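Bring back the boring phone call

I spent 22 minutes last week trying to change the delivery date on a sofa. The shop, Garg, has a perfectly nice website, all soft greys and big friendly buttons, and every one of those buttons took me to a page telling me how to look after leather. My sofa isn't leather. There was a box to type my problem into, so I typed it, and it offered me a cushion.

In the end I rang the Hometwood branch, whose number I only had because it was printed on an old receipt (I keep receipts, my mother trained me well). A woman picked up, said "oh yes, I can see it, how's the week after?" and we were done before the kettle boiled.

I know how I sound. I like the internet, I really do! I book my trains on it, I do my banking on it in my pyjamas, and I wouldn't go back to queuing in the Jornville post office for anything. But somewhere along the way a lot of firms decided that a person answering a phone was a luxury, like valet parking, and I think they've got it badly wrong.

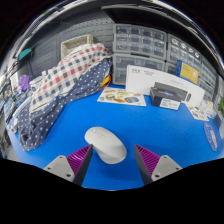
My neighbour Lorraine Doolan disagrees with me about this, loudly, usually over the fence. She hates the phone. She says being on hold makes her want to lie down in the road, and she'd sooner click through 20 pages in peace than listen to pan pipes. Fair enough. I'm not asking anyone to take her pages away. I'd just like the number to be there as well, somewhere I can find it without a magnifying glass.

What gets me is that the odd problems are the ones that need a human. If I want to pay a bill, a website is lovely. If the bill is £300 one month and £700 the next and I haven't so much as left a lamp on, I want to say that out loud to somebody who'll go "hmm". You can't pick "hmm" from a drop-down menu.

And the ones who still do it well must get so much loyalty out of it. I've been with Faltura for my boiler cover for years - they aren't the cheapest, I've checked - and the only reason I stay is that they answer. Sometimes it's the same chap twice running and he remembers which boiler it is.

So put the number at the top of the page, please, in big print. I'll even put up with the pan pipes.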